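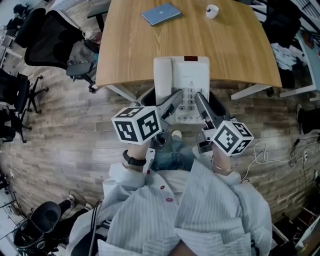
## Ticket: phone task, front office pilot (Eder / Arnent)

**Status:** open again
**Priority:** set to low by Arnent, I'd call it medium
**Reported by:** front office, Eder

**Problem**

The plan says the desk phone gets handed over to the automated system in December. The demonstrations are done by staff with the hand-held grippers, pressing keys on an ordinary white desk phone. The target is 1000 usable ones. We were told it would take "a few minutes here and there." It takes 8 people off their own work in turns, and the calls they would have picked up go to voicemail.

**Log**

- 9:10. Asked Arnent what counts as a usable demonstration. Reply: "a clean one." Asked again.
- 9:40. Got a longer answer. Right key, one press, no second touch. Fine, but that isn't in the sheet we were given. Please add it.
- 10:25. First batch of 50 came back with 4 rejected. No reason listed for any of them. If people don't know what they did wrong they'll do it again.
- 11:15. Two staff report sore wrists. Logged with Doherty, who handle our workstation checks. They have no form for this kind of work and used the one for typing.
- 13:30. Tried a shorter session with a break in the middle. People liked it better. Can't say yet if the reject rate moved.
- 14:05. Brunov (phone system vendor) confirms calls can be dialed from software with no one touching a key. I've asked twice why we are teaching a machine to push buttons. Arnent says the phone is a practice object and the skill carries over to other equipment. Maybe. I'd like to see that in writing, with the other equipment named.

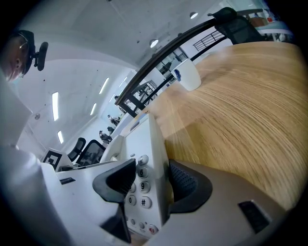 **Who answers the phone while staff are recording?**

At the moment, whoever is left at the front desk, and after that voicemail. The pilot plan has no cover in it and Eder hasn't approved any overtime.

**Tried so far**

1. Moved sessions to after lunch. Voicemails went down, complaints about late finishes went up.
2. Asked for reject reasons with each batch. Arnent agreed, nothing received.
3. Asked what happens to the front desk job after December. Told it will "shift toward exceptions." No job description attached.

**Needed before I close this**

- Written rules for a good press
- Reject reasons, per batch
- Cover for the front desk during sessions
- A straight answer on item 3

Arnent closed this ticket once already, marked "resolved, user informed." Users were not informed. Please leave it open.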